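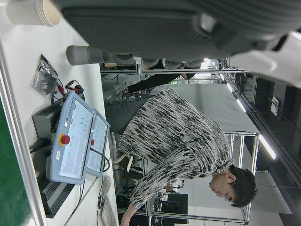

Stop reporting the average. That's my whole argument and I've got maybe an hour to make it before the next meeting, so forgive the shape of this.

We spent the spring on a policy that learns from wrist-view demonstrations. 239 demos, one task – pick a small part, put it in a fixture, let go. Standard stuff. The write-up said 71 percent success and everyone was happy with it. Went into the slides. Went into the proposal to Ostberg. I was happy too, I wrote the slide.

Then Myfanwy Gittins split the numbers by who had given the demonstrations and which operator had set the start pose. Not a fancy analysis. A spreadsheet. With start poses set by the same people who recorded the demos, the thing looked great. With start poses set by Ebenezer Dankwa, who hadn't recorded any, 49 percent. Same arm, same parts, same checkpoint.

So what was the 71? A blend of two very different things, and the blend depended on whose turn it was at the pendant that week. If Ebenezer had been on vacation in April we would of published something higher and felt even better about it.

People hear this and say fine, collect more data. Maybe. Toshio Katayama says that and he's usually right. But more data from the same three pairs of hands gets you more of the same habits. Everyone has a way of jogging the arm in. Toshio comes in high and slow. I come in from the side, always have, bad habit from the old Harneck cell. The policy picks that up along with the task and the average covers it over.

The other thing I hear – reviewers won't care. They want one number, one table, bold the winner. OK. Put the one number in. Then put the worst operator right under it, same font size. Costs you a line.

And say how many people. I went back through 13 papers on our reading list looking for how many people set up the evaluation trials. Two said. Two! Most gave the gripper model, the learning rate and the GPU. One gave the room lighting. I don't think anyone is hiding anything, it just never feels like part of the method. You stand there, somebody else reaches in and fixes the part, somebody hits reset, and none of that gets written down.

Kazuhiro Furukawa's objection is the best one I've heard. He says once you split by person you turn a lab result into a performance review, and folks will get careful and weird at the pendant. I've seen a bit of that already. Use letters, then. Operator A, operator B. Mix the order so it isnt obvious. I'd still take careful and weird over a number I can't explain to a customer.

We're redoing the table for the Sorkari submission. The 71 stays, with the 49 under it, and a line saying who did what, by letter. Masanobu Morikawa wants the start poses drawn at random by a script and I'm for it, when somebody has time to write the script.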